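## 7. Gripper Faults and Recovery

This section applies to Stalix sorting arms fitted with the Imhof two-finger gripper. It covers loss of grip during a transfer, failure of the fingers to open or close fully, and the return to service after either fault. Collisions with the table or with fixed equipment are covered in Section 8.

Work described in 7.3 and 7.4 may be carried out by any trained operator. Work described in 7.5 is reserved for maintenance staff.

### 7.1 Background to This Revision

The procedure was revised in December after a fault at the Fesden site. During a sorting run, the arm reported fault 286 (finger position not reached) while holding a glass bottle above the table. The operator cleared the fault from the console without first supporting the bottle. Clearing the fault released motor torque, the fingers relaxed, and the bottle fell and broke. The operator then reached onto the table to collect the glass while the arm was still enabled.

No injury resulted. The review led by Benedikt Fuchs found that the earlier edition of this manual allowed the fault to be cleared before the load was made safe. It also found that the manual gave no instruction on persons standing at the far side of the table, where the operator at the console may not have a clear view of their hands. Both points are corrected below. Earlier editions of Section 7 must be withdrawn and destroyed.

### 7.2 Conditions That Lead to Loss of Grip

The fault is most often seen with mixed loads. Glass bottles, beverage cans, thin-walled plastic bottles, and soft wrappers each require a different closing force, and the controller selects that force from the item class assigned at the start of the pick. If the class is wrong, the fingers may stop early on a rigid item or continue closing on a soft one.

Items lying on their sides present a further difficulty. A bottle gripped near the neck will tend to rotate as it is lifted, and the heavier end will drop. The rotation is read by the controller as a change in finger position and may raise fault 286 even where the fingers themselves are sound.

Clear items are detected less reliably than colored ones. A transparent cup standing behind other items may be missed altogether and struck by a finger during the approach.

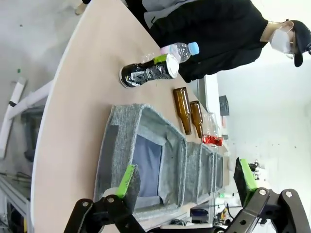 The condition of the finger pads must also be considered. Pads that are glazed, dusty, or coated with residue from beverage containers will slip at forces that would otherwise be sufficient. Pads are to be inspected at the start of each shift and replaced after 2,000 grip cycles, whether or not wear is visible. The cycle count is shown on the **Tool** page of the Ukix console.

> **Note:** The cycle count does not reset by itself when pads are changed. It must be reset by hand. See 7.5, step 8.

### 7.3 Immediate Response to Fault 286

> **WARNING:** Do not clear the fault while the gripper is holding an item. Clearing the fault removes torque from the fingers and the item will be released without further notice.

> **WARNING:** Do not reach between the finger pads at any time while the arm is enabled. An open gripper may close at full speed when the controller resumes.

1. Press **Hold** on the console. The arm will stop and keep its present grip.
2. Call out "Arm on hold" and wait for a reply from every person at the table, including any person on the far side.
3. Have all persons withdraw their hands and arms from the tabletop.
4. Check whether the gripper is holding an item. If it is empty, go to step 8.
5. Select **Jog**, then **Slow**. Lower the arm until the item rests on the table or on the bottom of a bin. Do not lower a glass item onto another item.
6. Select **Tool**, then **Open by steps**. Open the fingers one step at a time until the item is free.
7. Raise the arm straight up until the pads are clear of the item and of any bin rim.
8. Turn the key switch to **Disabled** and remove the key. The operator who removed the key must keep it until the work is complete.
9. Confirm that the amber lamp on the arm base is off before anyone approaches.

If the arm will not respond in **Jog**, do not attempt to free the item by pulling on it. Place a padded tray beneath the gripper using the long handle supplied, press the emergency stop, and allow the item to fall into the tray. Report the event to maintenance and leave the arm out of service.

> **Caution:** On this model, the emergency stop also removes finger torque. It remains the correct action whenever a person is at risk. The possible loss of an item must never delay its use.

### 7.4 Clearing the Table

With the key removed, the operator may clear the work area.

1. Put on cut-resistant gloves and eye protection if any glass item has fallen or been struck, even if it looks intact.
2. Remove broken glass with the brush and pan. Glass must not be picked up by hand.
3. Wipe up any liquid and let the surface dry fully before items are put back.
4. Check inside each bin, including the lining. Small fragments may lodge in fabric or felt and cannot be removed reliably. A bin that has held broken glass must be replaced.
5. Check that the bins stand in a straight line and touch end to end. A bin that has moved will cause a placement error on the next cycle.
6. Space the remaining items so that the fingers can pass on both sides of each one. Items touching one another should be separated.
7. Remove loose wrappers lying against bottles. They may be drawn in with the bottle and reduce the hold of the pad.

### 7.5 Inspection of the Fingers (Maintenance Staff Only)

1. Confirm that the key has been removed and is held by the person carrying out the inspection.
2. Move each finger by hand through its full travel. Movement should be even, with no tight point and no clicking.
3. Examine the linkage bars for bending. Compare one side with the other. A bent bar must be replaced together with its opposite bar.
4. Check every pivot bolt for looseness. Tighten to the value given in Appendix C. Do not apply thread compound to the pivots.
5. Examine the pads for cuts, glazing, and embedded glass. Replace both pads if either is damaged.
6. Check that the cables at the base of the arm are seated and are not pinched beneath the table edge.
7. Return the key to the operator and have the arm enabled with no items within reach.
8. If pads were replaced, open the **Tool** page and select **Reset pad count**.
9. Run **Finger test**. The fingers will open and close 3 times. The test is passed if the console shows a closing force of 260 or higher on each cycle.

If any cycle falls below this value, repeat steps 2 through 5 once. If the second test also fails, the gripper must be removed and sent to the service center.

### 7.6 Return to Service

The arm may be returned to service only when the finger test has been passed and the fault has been entered in the site log. The entry must state the fault number, the item held at the time, the item class shown on the console, and the position of each person at the table.

For the first ten transfers after a fault, the arm is to be run at reduced speed with plastic items only. No person may lean over the tabletop during these transfers. Glass may be added once all ten are complete without a fault.

Two occurrences of fault 286 within one shift require the arm to be taken out of service, regardless of the result of the finger test. Sites that run unattended on Saturday must have the automatic restart option switched off. The setting is found under **System**, then **Recovery**, and requires a supervisor code.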